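July 17, 2020

Folding project, handheld grippers. Trí and Woo-jin in from late morning, Nabila after lunch, me writing this up. Phyllis wants the student build reports by the end of next week, so the notes below are fuller than usual.

**Grippers**

Left unit (Witness) was closing late again. Trí pulled the trigger housing and found the return spring seated on the wrong side of the post. Re-seated it, put a dab of grease on the slider, closed it up. It now closes with the trigger and opens fully when let go. Right unit (Bunting) had no faults apart from the screw on the wrist mount, which had backed out half a turn. Threadlocker on that one. Please don't use the red stuff, the blue is in the top drawer.

Finger gap at rest set to 30 mm on both. Woo-jin had been running his at 28 and couldn't get round a doubled hem without shoving the whole garment across the table.

**Logging**

The Gremine logger dropped the first seconds of two recordings. Nabila traced it to the SD card, an old one out of the Bitwood kit that we should have binned last term. New card in, no more drops this afternoon. She has also changed the script so it beeps once when it is really writing and not when the button is pressed. Wait for the beep.

Clock offset between the two units still drifts if they are left on over lunch. Power both down when you break.

**Runs**

Task was sort and fold from a heap, two people, one gripper each. 12 runs planned, 8 kept. Of the four we threw out, two were the SD card, one was a flat battery and one was me talking to Trí and forgetting which garment I was on.

Rules as agreed with Sveva last meeting:

- Garments dropped on the table from chest height, no arranging by hand
- Fingers only, no pinning cloth with your free hand
- Call out "lost it" if a grip slips, then carry on
- Stop when every garment is folded or at the time limit

Sveva asked whether we should be using real clothes or cut squares of cotton. Squares are easier to score but the competition garments will have sleeves and collars, so I'd sooner get used to those now.

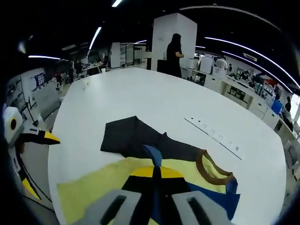

Grip choice is still where most of our time goes. Woo-jin goes for the nearest edge every time, Trí looks for a corner first and is slower to start but regrips less. I tend to take whatever sticks up. A narrow strip like the blue one pinched between the fingers gives a small, easy target, but it says very little about how the rest of the cloth is lying. The collar is a better landmark on a T-shirt, and the brown ribbing on the yellow one is easy to pick out against the body of the shirt. Black on black will be harder and we should practise it on purpose.

Things to try next session:

- Collar first on all T-shirts, both operators, and compare regrips
- Thinner rubber on Bunting's finger pads (Nabila has a sheet of it at home)
- Dark garments only for a full set of runs

Still open: Phyllis hasn't confirmed whether the November heats allow two operators at one table. If it's one operator, the handover practice can wait and we put the hours into single-gripper folds. Woo-jin is emailing her tonight.

Batteries on charge, both units back in the grey case. Logger files copied to the group drive under today's folder, bad runs left in and marked.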